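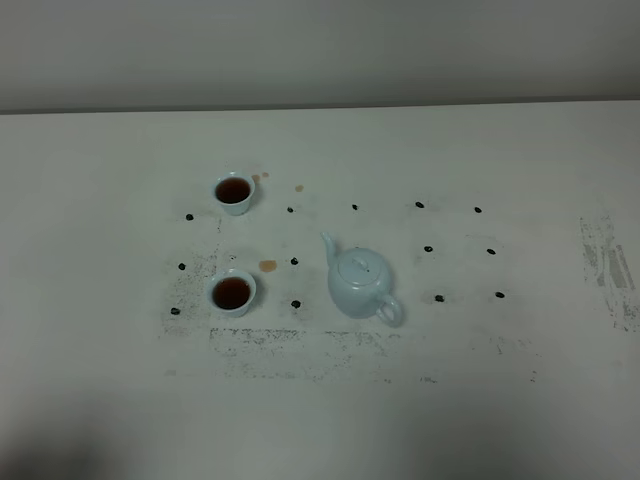

Plotlow Workshop, arm build group
Minutes, Monday, February 10, 2020

1. Minutes of the last meeting
Accepted with one correction: the shoulder bracket is 2 mm thick, not 3.

2. Pouring task
The fixed camera is now clamped and is not to be moved between runs. The tea set stays as the test set: celadon teapot, two small white cups. Cups filled nearly to the rim are too full for the lift test. Fill level for the next session will be two thirds.
Spills on the tabletop were discussed. The spill detector finds dark tea on white without trouble but is less reliable on pale droplets, and it reports the grey smudges on the table as liquid. Agreed to wipe the table before each session and to save a blank reference picture first.
The teapot is close in color to the table and the outline is lost on the lid side. A darker mat was proposed. Decision held over until the side lamp has been tried.

3. Pellet picking
The small dark pellets will stay in a loose grid for now. Random placement starts when the arm completes 19 picks in a row. The Tretus fingertips close unevenly; shims to be cut from scrap.

4. Arm and electronics
Elbow gearbox refitted. Backlash is lower but has not been measured. The Trokedon driver board restarts when the wrist and elbow move together. Suspected supply sag. A second capacitor will be fitted and the wiring to the wrist shortened.
Log file limit raised from 288 to 500 entries.

5. Purchases
Condori belt, one spare. Connectors for the wrist. No other spending before July.

6. Actions
Wipe-down and reference picture: whoever opens the session.
Side lamp test: software side.
Shims, capacitor, wrist wiring: hardware side.

7. Any other business
The soldering bench is to be cleared by the end of each evening. Next meeting same room, same time.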